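Apr 2, 2019

I woke early because of the rain and decided it would be the day for the papers. Since October I have put every letter and receipt into the same drawer, and now it does not close any more. My tea became cold two times before I had even finished the first pile.

The rent letters from Dirnbridge were easy, they all have the same green stripe. The receipts from Holzer were more difficult, as the ink is already going pale. One of them, for 186 pounds, I could read only by the window. I think it was the winter boots and the small heater together, but I am not sure. I wrote it on the back with pencil.

At noon I walked to Toncombe for folders. The shop had only the thick grey ones, so I took those – they are ugly but strong. On the way home my left shoe let the water in.
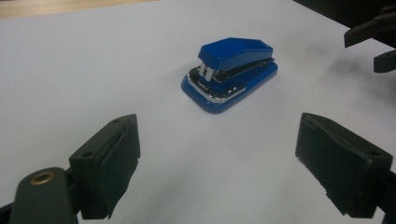
After lunch I began to put the pages together by month. I had forgotten how much I like this kind of work, when the hands are busy and the head can rest. The little blue stapler is a good companion for it. Its base is wider than the arm, and I like the bit of chrome at the front, which shines like on an old car. I did thirty-three sets before my back complained.

The Grisum papers are still in their bag. I do not want to look at them tonight. Soup again, and then I must write to my sister about the summer.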